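Bekside Community Kitchen
Minutes of the users' meeting, Wednesday, 6:30 p.m., Lotisville Hall 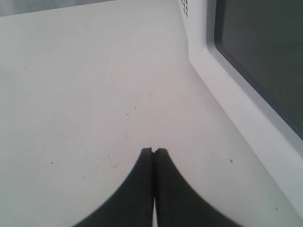

Present: five members. Apologies were received from two others. The minutes of the previous meeting were read and approved with one correction: the cost of the replacement sink strainer should have been entered under repairs and not under supplies.

1. White work surface

The condition of the white surface was raised again. Members have found specks on it at the start of a session, and there are light scuffs and marks that do not come off with a dry cloth. It was agreed that every group will wipe the surface down before leaving, including the area next to the appliance. A damp cloth and dish soap are to be tried on the scuffs first. No scouring pads or powder cleaners. If the marks are still there by the June meeting, a cream cleaner will be tested on a small area near the back.

One member asked whether the surface should be covered when not in use. There was some discussion. A cover would have to be washed and stored, and there is no free shelf. Not taken further.

2. Cleaning sheet

The sheet inside the pantry door has not been filled in regularly. Groups are asked to write the time they finished and initial it. A new sheet will go up with larger boxes and a column for supplies running low. Pens keep disappearing, so one will be tied to the door handle.

3. Supplies

Dish soap and paper towels are low. The Rocha account has a balance of $341. Approval was given to spend up to $60 on soap, towels and a pack of 10 cloths. White cloths are for surfaces and blue ones are for the floor. Used cloths go in the bag by the back door and are taken home for washing in turn. The Tuesday baking group has the next turn.

4. Storage

The lower cabinet is now shared between the baking group and the Bitis lunch club. The lunch club has asked for the left side. Agreed. Anything without a label will be moved to the hall closet at the end of the month. Open bags of flour and sugar must be put into lidded tubs, and the date of opening should be written on the lid.

5. Other business

The hall door is sticking in wet weather. The hall office has been told and will send someone to plane the bottom edge.

The baking group would like to start half an hour earlier during the summer. No objections, provided the lights in the corridor are turned off on the way out.

A request for a second key was held over until the cost is known.

Next meeting: June, same room, 6:30 p.m. Items for the agenda may be left in the kitchen mailbox. The meeting closed at 7:20 p.m.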